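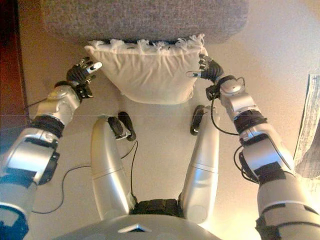
Fringed cushion cover, zipper side up or fringe side up, and how do I stop the fringe from matting?

I have a set of throw cushions with removable covers, bought for the armchairs in a shared reading room on the second floor. The type is a soft white rectangle with a row of loose threads and tufts along an edge, and the fill tends to sag into the middle so that the lower edge goes round like a bowl. The chairs are gray upholstered armchairs, fairly firm. I am responsible for resetting the room every Thursday evening and I would like a repeatable method.

Three points I can't settle. First, placement. With the fringe up, the tufts rub against the chair back and people's shoulders. With the fringe down, it gets pushed into the gap behind the seat and comes out full of lint. Second, the fill. I plump the cushions by hitting both short sides, and by the next morning the middle has dropped again. Third, washing. The care label was cut out before I got them, so I don't know the fiber. The threads look worse after each wash and some are now longer than others.

The covers are from Kevalar, bought in August. The inserts are the ones that came with them, 314 grams each on my kitchen scale. I have not contacted the shop yet. Covers have been washed at the normal warm setting with the rest of the laundry, then tumble dried.

– Bendik Åberg

Posted by Asger Mogensen

Taking these in a different order, as the fill affects the placement.

Fill. Hitting the short sides moves the fiber toward the center and then it settles downward. Hold the cushion by its two upper corners, let it hang, and shake it with short vertical movements. Then turn it over and do the same from the other two corners. After that, push a fist of fill into each corner from outside the cover. If the middle still drops overnight, the insert is too light for the cover or too small. Measure the cover flat, seam to seam, without the fringe. An insert should be a bit larger than the cover in both directions. Many bundled inserts are cut to the same size as the cover or smaller, and they never hold a shape.

You can add loose polyester fiberfill if the insert has a seam you are willing to open. Open a hand's width, add a little at a time to the corners first, close with a ladder stitch. Don't overfill. A hard cushion slides off a firm seat.

Placement. Fringe up, cushion leaning on the chair back, lower edge set forward of the seat gap. In that position the tufts touch the upholstery only lightly. Fringe down is wrong for any chair with a gap.

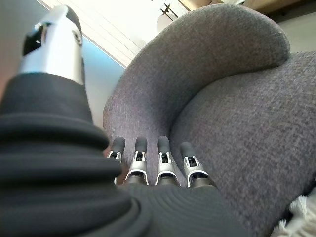
Front of the seat on a gray armchair, just below the curve of the armrest.

Press there before deciding how far forward the cushion should go. If the padding at the front gives a lot more than the padding near the back, the seat tips people forward and they will use the cushion as a back wedge, with the fringe behind their shoulders. No method of resetting will fix that. Use a plain cushion on those chairs and keep the fringed ones for the firmer seats.

Washing. With no label, assume the threads are cotton or viscose and treat them as the weaker of the two:

Remove the insert.
Close the zipper and turn the cover inside out.
Put it in a mesh bag, one cover per bag.
Cold water, gentle cycle, lowest spin.
No fabric softener.
Dry flat on a towel. No dryer.

The dryer is the main cause of the matting you describe. Tumbling felts loose tufts together, and the ends fray a little more each time. Comb the fringe while damp with a wide-tooth comb, from the ends back toward the seam. For threads that are now too long, lay the edge on a cutting mat and trim against a ruler once the cover is fully dry. Do not pull them. On some covers the fringe is only the unwoven end of the fabric, and pulling a thread opens the weave further in.

Posted by Eyvindur Kvaran

just cut the fringe off. did it on mine years ago, no complaints

Posted by Kaj Grímsdóttir

Before anyone cuts anything, find out how the fringe is attached. Turn the cover inside out and look at the seam allowance along that edge. There are two common constructions:

1. Fringe tape sewn into the seam. You will see a woven band between the two layers of fabric. It can be unpicked and replaced by the yard, and cutting the tufts does no harm to the seam.

2. Self fringe. There is no band, and the threads are the fabric itself with the cross threads drawn out. Usually a stitch line holds the edge. If you cut close to that line, the line can fail and the side opens. Run a second row of straight stitching 5 mm inside the first before you trim.

I agree with the mesh bag and with keeping them out of the dryer. I don't fully agree on combing damp. Viscose is weak when wet and the comb will break it. Shake the fringe out by hand when wet and comb it dry.

On the insert: I replaced mine with the Snorradóttir feather-and-fiber type and stopped having the problem with the dropped middle. They do need a tighter inner case than the cheap ones, or quills come through.

Bendik Åberg, replying

Checked the seam. No band, so self fringe. There is one stitch line and it has already opened for a short length on two covers. I will run the second row on all of them before the next wash and dry them flat from now on. The insert measures smaller than the cover on both sides.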